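The Table Is Staying

After my grumbling in the last newsletter, several of you wrote to ask whether I ever did anything about the big worktable. I did! It took two weekends and more sandpaper than I care to admit, but I finally got down to the pale wood I remembered, and I'm so glad I didn't haul it off to the dump in Zurkthorpe like I kept threatening to.

A little history for the newer readers. I bought the table for $50 at the Sturkach school sale, back when I thought I'd be using it for pattern cutting (that lasted one skirt). Since then it's been a potting bench, a gift wrap station, a place to drop the mail, and for one long winter the only flat surface in the house that could hold a jigsaw puzzle with 10 missing pieces. It had varnish on it the color of strong tea, and a sticky patch at one end that I'd been covering with a placemat for years.

I started with coarse paper on a sanding block and went with the grain the whole way. The old varnish gummed up the paper something awful, so I kept a stiff brush next to me and cleaned it off every few minutes. Then medium, then fine, and a good wipe with a barely damp rag in between - I skipped that the first time and spent an evening chasing little scratches I'd made myself.

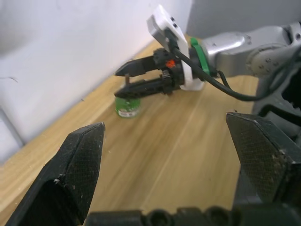

The finish was the part I fretted over. I'd read so many opinions that I had myself convinced I'd ruin it whichever way I went. In the end I used the Sorar clear wax I already had in the cupboard, left from the bookshelf project, and put it on thin with an old T-shirt. Four coats, with a night between each one. My arms were not happy with me, but I love how soft the top feels now, and it still looks like wood instead of like something dipped in syrup.

A few of you asked about stains. Mine had a dark ring from a flower pot and I went after it with fine paper wrapped around a cork, just small circles, then long strokes over the whole area to blend it in. Go easy! I got carried away on the first pass and left a shallow dip that I can find with my fingertips, though I doubt anyone else would bother looking.

If you've got a table of your own waiting in the garage, the hardware store on Jibrin Street sells sandpaper by the single sheet, so you don't have to buy the giant pack. I'm usually there Wednesday mornings and happy to talk grit with anybody. Next up is the drawer that came with the table, which has been stuck shut since the day I brought it home - I can hear something rolling around in there.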